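Reusable cup scheme kicks off at Durnik night market

Plastic cups that come back to the counter again and again are replacing throwaways at the Durnik night market, and the town's stallholders could hardly be happier about it.

The scheme, named Kiani, began on May 2, 2026 with 11 drink stalls taking part. Customers pay a $2 deposit with their lemonade or iced tea and get it back at any stall when they return the cup. Organisers have bought 1,000 cups to start with, and they go home each night in crates to be washed at the Nukmont community kitchen.
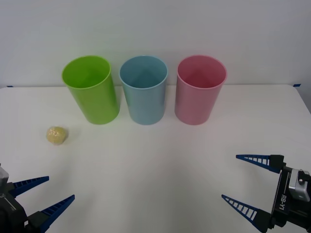 Three plastic cups, with lime green at the left.

Market coordinator Folke Sjögren spent most of the winter talking stallholders through the plan, and he was beaming by the time the lanterns came on along Vullov Street.

"I had a family of six come past, and the kids were racing each other to the returns tent," he said. "They wanted to do it again! You can't ask for a better opening night than that."

Some 400 cups went out in the first two hours, well ahead of what the stalls had planned for, and the ginger beer stand had to send a runner to the kitchen for more. 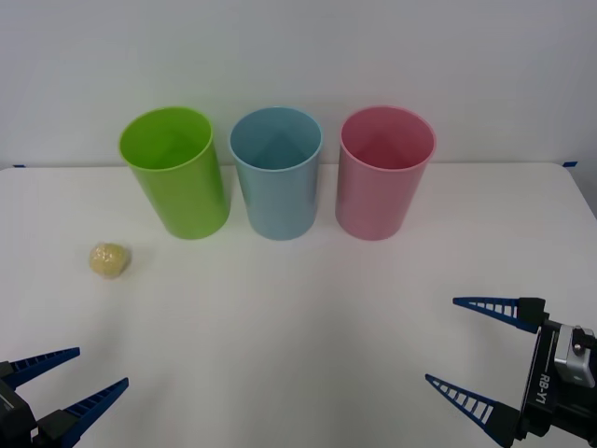
Stallholders set their own prices as before, and people who bring a mug from home still get their usual discount. The deposit is the same whatever the drink, so there's no fiddling with change when the queue is long — a real favour to anyone working the till on a busy evening.

Food stalls are keen to get involved too. The dumpling and noodle vendors have asked for a matching bowl, and Sjögren has samples on the way in a couple of sizes.
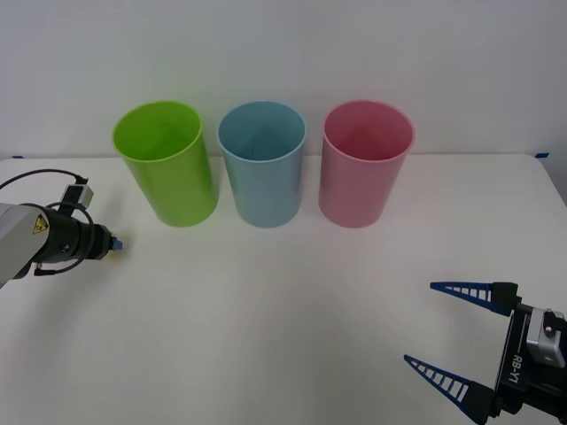 The market runs every Saturday evening until November, with live music from the bandstand and free parking behind the library. Returns are open until half an hour after the last stall closes, and leftover deposits will go towards new picnic tables by the river.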